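Week 6 handout: Reading a ceiling

Interior Surveying 2 – Khalil Atallah

Bring a scale rule and the Avidby survey sheet on Monday. Part A of the sheet (walls and openings) should already be filled in. Part B covers the ceiling, the lighting layout and anything fixed overhead. 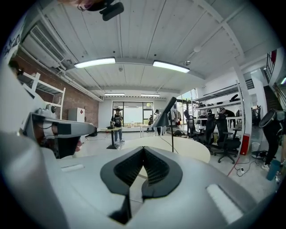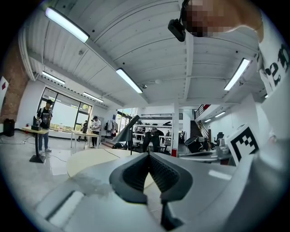 A ceiling plan is drawn as if the floor were a mirror, so left stays left and the plan can be laid directly over the floor plan. Begin with the structure, then the finish, then services, and draw each in its own line weight. Where beams are exposed, they set the grid for everything else: light fittings tend to run parallel or square to them, and it is quicker to fix a fitting from the nearest beam than from a wall. In a white room with white beams, like this one, edges are hard to pick out directly under a lit fitting. Stand between two fittings and look along the beam.

**6.1 Fittings**

Record long fittings by centre line and overall length. Small round fittings are recorded by centre point only. Do not guess the function of a round fitting from the floor; write R on the plan and leave the schedule entry open until it has been checked against the maintenance record.

For the Cheng practice room (used in the exercise, drawings at the back) the beam spacing is 243 cm and the clear height to the underside of the beams is 288 cm. These are site dimensions and have not been rounded.

**6.2 Daylight and lamp light**

Take two sets of readings, one with the lamps on and one with them off, blinds in the same position for both. The difference is the lamp contribution. In March the morning set should be finished before 10.30, or the window side will drift during the readings.

Worked figures, Cheng room, desk height, centre point:

- lamps and daylight: 369 lux
- daylight only: 70 lux
- lamp contribution: 299 lux

Repeat at the window line and at the rear wall. Dark window frames and unpainted brick reflect little light, so note wall finishes beside each reading.

**6.3 Wall-mounted units**

Air conditioning units fixed high on a wall belong on the ceiling plan as a dashed outline, with the height to the underside written next to it. Free-standing racks and shelving do not, unless the top is within 30 cm of a fitting – in that case show the outline dotted and mark the gap.

**Exercise**

Complete Part B for the Grallix or the Ada room. One sheet per pair, scale 1:50, pencil. Show beams, fittings, conduit runs where visible, and wall units. Lighting readings go on the reverse.

Marks are lost most often for missing datum heights.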